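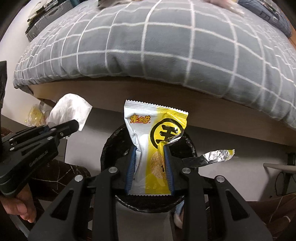 米多奇，垃圾桶上方留影。

开个串，聊聊我戒零食（准确说是戒"下午四点那一口"）的这段日子。想到哪写到哪，别当攻略看。

先交代背景：我在一家做翻译外包的小公司上班，公司叫 Givham，办公室在五楼，楼下就是便利店。我的工位靠窗，抽屉三层，最下面那层以前全是吃的。米饼、海苔、话梅、小包坚果，还有不知道谁结婚发的喜糖。

事情是从去年十月开始的。那会儿我在记账，用的是一个叫 Zestell 的小软件，界面丑得要命但是分类特别细。月底一看，"零食"这一栏花掉的钱比"交通"还多。我坐地铁上班的哎！来回要换一趟线的那种！

光十月一个月，我往抽屉里补了 79 件零食。七十九。我盯着那个数看了好久，还以为自己重复录入了，一条一条对，没有重复。

然后我就发了个毒誓，第二天开始一口不吃。结果坚持了 5 天。第六天下午客户临时改稿，我一边骂一边下楼，回来的时候手里拎着一大袋。那袋当天就没了，晚饭都没吃下。

所以第一个教训，硬戒对我没用。有的人可以，我同事 Dorottya Erdős 就可以，她说不吃就不吃，桌上摆着巧克力能摆到过期。我看着都替那块巧克力难过。

后来换了思路，我开始记"想吃的时候在干嘛"。不记吃了什么，就记那个瞬间。用的是最普通的横线本，写得也很潦草，比如"等邮件"，"开会开到一半"，"刚挂完电话，烦"。

记了两个星期，翻回去看，真正饿的时候没几次！大部分都是在等。等别人回消息，等文件传完，等会议室空出来。我嘴巴是用来打发等待的，这个发现让我有点不好意思。

知道是等待的问题就好办一点了。我给自己准备了几件"等的时候做的事"：给窗台上那盆薄荷浇水（差点浇死），去走廊尽头接热水，把键盘缝里的渣子抠出来。抠键盘这件事特别解压，强烈推荐，就是声音有点大，隔壁桌会看你。

对了说到键盘渣子，你们有没有试过把键盘倒过来拍一拍？我拍完沉默了。米饼碎是最多的，都不用化验。

有人私信问我是不是完全不吃了。没有没有，我现在还吃。规矩只有一条：吃可以，得离开工位吃。站着也行，坐茶水间也行，总之不能一边看屏幕一边摸。

这条规矩听着很松，实际效果比什么都好。因为走去茶水间要穿过整个办公室，会路过老板 Margit Pintér 的玻璃门。一天走一趟还好，一天走四趟自己就不想走了哈哈哈。

而且专心吃东西的时候才会发现，有些零食其实没那么好吃。以前有一种辣条我能一口气吃三包，坐下来认真嚼了一根，觉得又咸又油，嚼到后面还有点发苦。从那以后再没买过。

反过来，有些东西认真吃是真香。烤红薯！冬天楼下有个阿姨推车卖，皮都烤出糖了，捧着上楼手心烫得来回倒。这个我不戒，谁劝都不戒。

说说翻车的部分，免得大家以为我多自律。过年那阵子完全放飞，家里茶几上从早到晚摆着果盘，瓜子这个东西你抓第一颗就完了。回公司以后花了好些天才缓过来，那几天下午四点准时坐立不安，跟设了闹钟一样。

还有一次是赶 Drunetti 那个说明书的项目，111 页，全是螺丝和垫片。那三天我什么规矩都没守，键盘又白抠了。交稿之后我躺在沙发上想，行吧，这种时候就别跟自己较劲了，活下来要紧。

钱的方面也报一下。上个月零食一共花了 35 块，里面还包括请人喝的一瓶酸奶。省下来的钱我单独转到一个小账户里，名字就叫"四点钟"。打算攒够了买双好一点的徒步鞋，旧的那双后跟已经磨穿了，下雨天走路咕叽咕叽响。

体重嘛，基本没变，想靠这个减肥的朋友可以划走了。变化比较明显的是晚饭，以前到家不饿，随便扒两口，半夜又爬起来煮面。现在六点半到家饿得眼冒金星，正经吃一顿，菜也愿意炒了。最近在练番茄炒蛋，我妈说要先放糖，我爸说放糖是邪道，他俩在家庭群里吵了一晚上。

睡得也早了一点点，这个可能跟不煮夜宵有关系，也可能就是天暖和了，我不敢乱讲。

评论里有朋友问抽屉最下面那层现在放什么。放了一双备用袜子、一把折叠伞、一包茶叶，还有两本一直没看的书。茶叶是朋友从 Wi 茶铺带的，炒米味的那种绿茶，热水一冲特别香。想嚼东西的时候闻一闻，能顶好一会儿。

还有人问孩子的零食怎么管。这个我真答不了，我连自己都才刚管住。有带娃的朋友可以在下面聊聊，我也想听。

补一条，别在公司宣布自己戒零食。我宣布过，结果那个星期收到的投喂是平时的好几倍，大家都觉得特别好玩。Dorottya 还往我显示器后面藏过一包虾条，我是擦灰的时候摸到的，吓一跳。

虾条后来分给全组了，我吃了两根，站在茶水间吃的，符合规定！

先写到这儿，红薯阿姨今天出摊，我下楼了。剩下的问题晚上回。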